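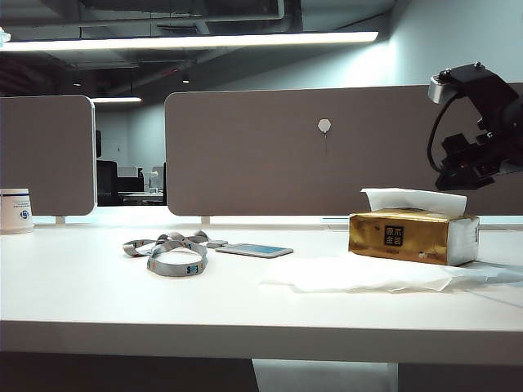 Home Explore Notifications Lists Profile More

Roos Desmet
Right, I've been promising a few of you the saga of the desk clear-out, so get a cuppa and settle in. It's a long one, because I can't tell a short one.

Roos Desmet
Background for the newcomers: our office is going over to shared desks in December. Everyone gets a locker, the desks belong to whoever sits down first, and whatever you bring in the morning goes home with you or into the locker at night. I've had the same desk for 16 years. You can imagine.

Roos Desmet
I started at seven in the morning so I could have the place to myself and mutter. Three drawers and a pedestal. The top drawer alone gave me takeaway soy sauce, a birthday candle shaped like a 2 (whose? when?), and a whole envelope of foreign coins I was going to do something clever with.

Roos Desmet
The second drawer was cables. I don't want to talk about the second drawer. Half of them belonged to a Pritel desk phone we handed back years ago, and I'd coiled every one up so neatly, bless me, as if the phone might come home one day.

Roos Desmet
The third drawer was the sentimental one, and that's where I lost an hour. Farewell cards, a seating plan from a Christmas lunch, a very kind note from my first manager at Vandent that I'd completely forgotten about. I sat on the floor and read the lot. The cards have come home with me and I'm not sorry.

Roos Desmet
By mid-morning I had what I call the keepers on the desktop, and it's a funny little collection once the rest is gone. Tissues, phone, lanyard, paper cup. That's a working life, give or take a keyboard.

Roos Desmet
I do want to say a word for the tissues. It's a shiny gold box, very grand, with Chinese lettering on a little dark label on the front, and I swear it makes the whole desk look dressed for a wedding. I have always bought the plainest box going, and I've been converted. If you must have a cold at work, have it in style.

Roos Desmet
Someone asked under my last post whether tissues count as a "shared item" under the new rules. I've read the whole sheet twice and it doesn't say. My own view is that anything on a shared desk that people will use anyway might as well be put out for them with good grace. So the gold box stays out.

Roos Desmet
The lanyard is another matter. Grey, with little blue and orange and red marks along it, and it will not lie flat for love or money. I've tried hanging it, I've tried folding it, I've tried the hook inside the locker door. Put it down for one second and it's tied itself in a loop again – like a cat getting comfortable.

Roos Desmet
A tip I got from the front desk, and it's a good one: lanyard and phone always go down side by side, same spot, every single time. Then you pick up both or neither. I have been locked out on the wrong side of the lift doors more times than I'd like to put in writing, so I'm giving it a red-hot go.

Roos Desmet
Now, the wipe-down. White desktops show everything, as anyone who's had one will tell you. Warm water, a tiny drop of dish soap, a soft cloth, then a dry cloth straight after or you get streaks. Do the thick front edge too. That's where your sleeves rest and it's always the grubbiest part.

Roos Desmet
And the fabric dividers! People forget the dividers. Ours are that brownish colour that hides a multitude of sins, but run a lint roller over one and then look at the sheet. I went through 20 sheets on our row and could've kept going. Don't skip along the bottom where the little brackets are, the fluff gathers there.

Roos Desmet
My new locker is number 468, bottom row, naturally, so I'll be getting my exercise. In it: one mug, one cardigan, one tin of the Flirkholm ginger biscuits, and a spare pair of flat shoes. There's room for the kettle too but I've been told no kettles.

Roos Desmet
Somebody wanted to know if I feel sad about it. A bit, yes. I liked knowing which chair was mine and which way the afternoon light came in. But I sat down at the cleared desk with a fresh page and got more done before lunch than I had all week, so I'm keeping an open mind.

Roos Desmet
If you're about to do your own, start with the drawer you're dreading and bring a proper bag for the rubbish. And tell me the oddest thing you find, please, I want to hear all of it. The candle's up for grabs if anyone's turning two.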